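Search this section Go

4.2 Setup and upkeep of the hand-held grippers

Most of what we learned about the hand-held rig came from keeping it in working order. The rig is a pair of grippers, left and right, each with two jaws driven by a mirrored linkage and a wide-angle camera that looks down past the jaws. We used the same pair all the way through the home sessions in Skukutlow, 531 recordings in total, and we were delighted by how well such simple hardware held up once we had a routine for it.

Jaw alignment matters most. The linkage on each side turns on pivot pins, and even slight play in one of them lets its jaw lean. A leaning jaw still closes on a sponge or a cup without trouble. On a bead it pinches at the tip only, and the bead shoots out sideways (we found several under furniture). Our check takes very little time: close the jaws on a strip of printer paper, pull, and feel whether the grip is even from tip to base. If the paper pivots, the pin on the loose side gets retightened and the check is repeated. We ran it every 14 recordings and again after any drop.

The second item is the camera. Its mount stays fixed to the body, so the jaws should always show up in the same part of the image. Before each session we held the jaws fully open, then fully closed, and compared both views with reference stills saved on the day the rig was built. A shift of more than 4 pixels at either jaw tip meant loosening the mount, reseating it and taking new stills. In August, when the upstairs rooms got warm, we did this more often than at any other time of year, and we suspect the mount's adhesive pad. Swapping the pad for a screwed plate at the Brudeck workshop cured the drift completely – a very satisfying fix for one evening's work.

Cleaning came third, and we had badly underestimated it. Soft goods shed. Lint collects in the pivots and along the inner jaw faces, and after a few sessions with blankets the linkage begins to feel gritty. A dry brush does the job. Oil made things worse by holding the fibers in place, so we stopped using it early on.

Small accessories on a bed turned out to be the best stress test of all three items together, with hard, glossy beads and puffy fabric within one reach. Figure 4 shows the two grippers at this task, one at a beaded bracelet and the other pressed into a plaid scrunchie.

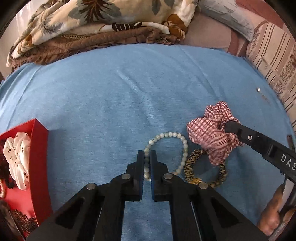
Figure 4. Accessory task with both grippers.

Nanami Ishida, reading a draft of this section, objected that the paper check tests the jaws only under a light pull, and that a pin can pass it and still give way under a thick folded blanket. She suggested repeating the check with a strip of felt. We tried it at Tandholm on both grippers and she was right: the felt exposed play in one left-hand pin that paper had missed. The felt strip is now part of the routine.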